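Perception notebook, Driltari bench, August
Entry opened Friday, 9:40 a.m.

Purpose of this session: to establish why the grasp-state estimator reports "released" while an object is still held. The fault was logged 11 times against build 39 of the Fedby pipeline. All of the logged cases involve soft items. Rigid items did not produce it.

Configuration is unchanged from the previous entry. Wrist streams are read through the Brunance driver, the overhead stream through our own node, and all are resampled to a common clock before the estimator sees them. The jaw-width threshold remains at its default. 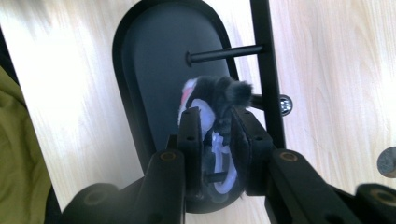 The estimator combines two signals: jaw width from the encoder and a contact mask from the wrist view. Under the current rule, either signal may veto a hold. The segmentation model was trained largely on hard-edged parts, and it draws the contact boundary poorly wherever the surface is irregular. The plush toy is a demanding case in this respect. Its long dark fur sits between two black fingers and in front of a black plate, so the mask has very little contrast to work with, and the pink patch is frequently the only region labeled with high confidence. When that patch leaves the crop, confidence falls and the veto fires.

Actions taken:
Replayed segment 979 with the mask veto disabled. The false release did not occur.
Replayed the same segment with the veto enabled and the crop widened. The false release occurred later in the segment.
Replayed with temporal smoothing over 2 frames. No useful change.

The veto is therefore the immediate cause, and the mask quality is the underlying one. Disabling the veto outright is not acceptable - it was introduced to catch slips on the Garrido fixtures, where the encoder alone is unreliable.

Proposed change: weight the mask by its own confidence and let the encoder decide when that confidence is low. The change is confined to the fusion module and does not affect the planner interface. The overhead view should be added as a third input at a later stage, as it separates the toy from the tray more clearly than the wrist view does. 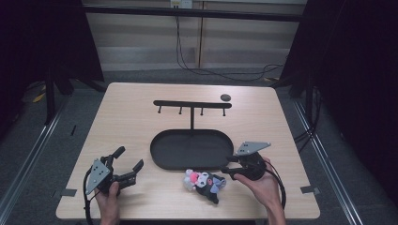 Baltasar Cabral objects to the later stage. In his view the overhead input should go in first, and he wrote in the margin of the printed draft that a confidence weight "only moves the threshold somewhere we cannot see it." He also asks that the slip cases be replayed before any merge.

The second request is accepted. On the first, the overhead stream still carries an uncorrected delay against the encoder, and fusing it now would confuse two faults. Clock offset to be measured on Monday's build. Fusion branch stays open, veto stays enabled on the main branch.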